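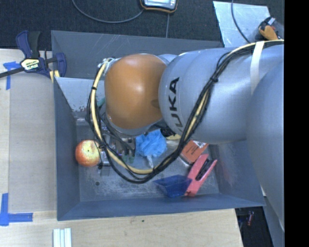 According to Jennylyn Ambrosio, the flap on the bathtub page gives the joke away, and if we print it like that we may as well put the punchline on the cover and save everyone the trouble of opening the book.

She wrote this on the dummy itself, in marker, across the bathtub. So noted.

8 Mar 2020
Nudix, dummy C, flaps and page turns

Where we are. The text for Nudix has been "final" since December, in the sense that we now only change it when somebody is looking at it. The story is still the one about the small badly behaved creature who is hiding somewhere in the house, and each flap is a place the reader is sure he must be. He never is. Then he is, and it's the wrong place. Dummies A and B died of natural causes (A was too long, B was stapled upside down by me, and tested surprisingly well with one reader who was two).

What Jennylyn means about the bathtub: the flap is the shower curtain. The curtain is cut with a wavy bottom edge, which looks lovely, but a wavy edge leaves gaps, and through the gaps you can see green. There is only one green thing in this book. I held it at arm's length and couldn't see it. I then held it at lap length, with the page tilted the way it tilts when a child is pulling on it, and could see nothing else.

Options I tried this morning:

Straight hem on the curtain. Hides him completely. Also looks like a filing cabinet.

Wavy hem, creature moved up. Works for the gaps, but now he is standing on the faucet and the line about "sitting in the soup of himself" makes no sense. Dexter Tiongson likes the line more than he likes the picture, so moving the creature means a conversation.

Wavy hem, bath full of green bubbles. Everything behind the gaps is green, so green tells you nothing. I think this is the one. I'd like it on record that I thought of it while washing out a brush, and that it took longer to draw than to think of, as usual.

Flap wear. Opened and closed the test flaps 200 times each, by hand, with the radio on. Stirkar card, grain running parallel to the fold, held up well: some whitening at the crease, no splitting. Same card with the grain across the fold started to feather early and by the end was hanging on by what I'd call goodwill. I knew this would happen. We did it in the last book too. I'm writing it down again, in larger letters in the paper copy, so that whoever lays out the sheet next time (me) can't claim ignorance.

Glue. Trodetti is fine on the bare card and sulks on the coated side. Lifted a corner after a night under the weights and it came away clean, like a sticker off an apple. Scuffing the coating first fixes it, but I'm not scuffing 200 copies by hand, and Murray Katene has already said, before I asked, that he isn't either. Ask whether we can leave the glue patches uncoated. That's a plate change, and someone will sigh.

Murray also points out that all of my testing was done by an adult hand lifting gently from the free edge. His view is that the real test is a fist. Fair. I did a few with a fist. The cupboard door flap tore at the top corner both times and the breadbox came off whole. The rounded corners did better than the square ones, so everything gets rounded corners now, including the piano, which Dexter will say doesn't look like a piano. It barely looked like a piano before.

Page turns. Read dummy C aloud to Shiela Quiambao over lunch, doing the voices. She laughed at the breadbox, at the piano, and at me losing my place. She did not laugh at spread 9, where the grandmother lifts her hat, and that's supposed to be the biggest one in the book. We went back and forth over it a few times and I think it's the position of "but". At the moment it goes:

He was not in the teapot. He was not in the boot. But under Grandma's hat--

and then you turn, and there's the flap. So the turn has already told you it's the hat, and then the flap tells you again, and by the time the hat comes up everybody has been waiting for it long enough to put their coat on. One surprise can't be opened twice. Shiela suggested ending the page on "boot" and letting the hat arrive with no announcement. Tried it. Better right away. It also frees up a line, which I've spent on the teapot.

She also asked why the grandmother has no name when the boot does. I have no answer. The boot is called Kevin. It has been called Kevin since dummy A and I don't think any of us noticed.

Jayson Magbanua came by for the cover proof and read the whole thing standing up, opening every flap from the wrong side. Worth knowing that people do this. On the fridge spread it pulls the flap against the fold and you see the back of the printed sheet, which is blank white at the moment. He said it felt like looking behind the scenery. I'd wanted to leave the backs blank to save money, and now I can't stop seeing it. Maybe a pale pattern. Maybe a note from Kevin.

Title lettering: still too close to the spine. Still my fault.

Before the next dummy:
-- redraw bathtub with green bubbles, show Jennylyn before she finds a marker
-- grain direction on ALL flap sheets, check with a bend, don't trust the label
-- uncoated glue patches, ask Tagle what the plate change costs
-- round every corner
-- retype spread 9, cut "but", keep "boot"
-- something for the backs of the flaps
-- 3 more read-alouds, to actual children, with the dummy in their hands and mine behind my back
-- tell Dexter about the piano

The glue brush is soaking in the blue mug. Please don't drink from the blue mug.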